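Penden pauses kitchen robot trials after arms clash over counter

Penden has suspended trials of its two-armed kitchen robot after the arms struck each other during a tidying job at the company's Dolley test site in November. There were no injuries. A guard on one wrist was cracked and a joint motor had to be replaced.

The machine was working at night behind a locked screen when the collision happened, shortly after 10pm. The left arm had been told to reach across the counter for a bottle while the right arm was still returning to its rest position. Both should have slowed as the gap between them closed. Neither did, and the contact was hard enough to trip the power cut-out.

Penden said the fault lay in software supplied by Cernance, which plans the movement of both arms. A change made in the autumn allowed each arm to work from a stored position for the other if a fresh reading arrived late. On the night in question the stored position was 62 milliseconds old, long enough for the right arm to have moved into the path of the left.

The emergency stop worked as designed, the company said, but the software check that should have acted before it had been passed over. Staff found the machine stopped the next morning. The alert that should have gone to the duty phone was never sent, and this is being looked into separately.

Cernance has since withdrawn the change. Its engineers have been replaying the job in simulation, using a kitchen counter laid out with everyday items such as soap and bottles, and running it again with small changes in timing. Out of 2692 runs with the old settings, 10 ended with the arms touching. The corrected version has so far completed 2175 runs without contact, and testing continues. 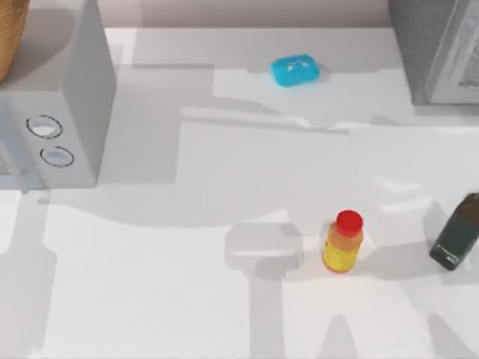

The company wants the full set of runs finished before either arm is switched on again at Dolley. When work restarts, the arms will move at half speed and only one will be allowed over the middle of the counter at a time. A member of staff will also have to be present for any job that uses both arms, including those run overnight.

Sung, which has two of the machines on loan at its training kitchen, has been asked to keep them switched off. A third unit due to be delivered there has been held back. Sung said its cookery courses would go ahead as normal.

Penden has not given a date for the trials to resume. It said a written report on the collision would be sent to all trial sites, along with new instructions for checking the alert system at the start of each shift. Sites that have already installed the autumn software are being told to leave the machines unplugged until a Penden engineer has visited.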